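3.2 Storage cabinet and work area

The Riltside room has one open-fronted cabinet next to the work table. Its white grid rack was kept, and its usable width was taken as 800 mm. Small parts go in the rack and flat items go on the cabinet floor.
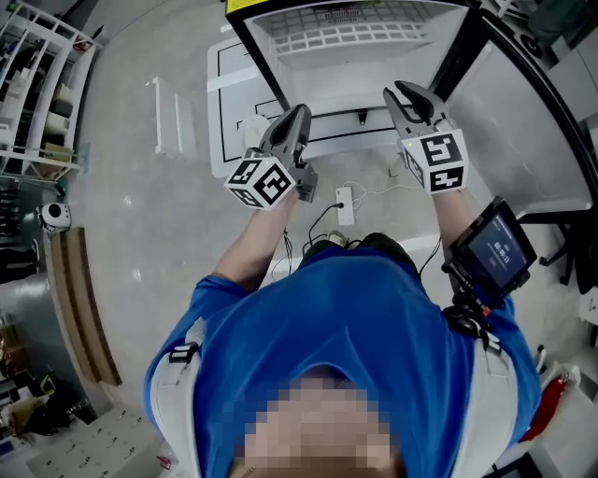
Cable length was the second limit. The power strip stays on the floor near the mat, so each lead was measured from there to the table, with 170 mm added for slack. Rolls and boxes remain on the white shelving unit.

Last updated: March

Comments

kondari: Is the 800 inside or outside width?

long_t: Inside. Outside is in table 2.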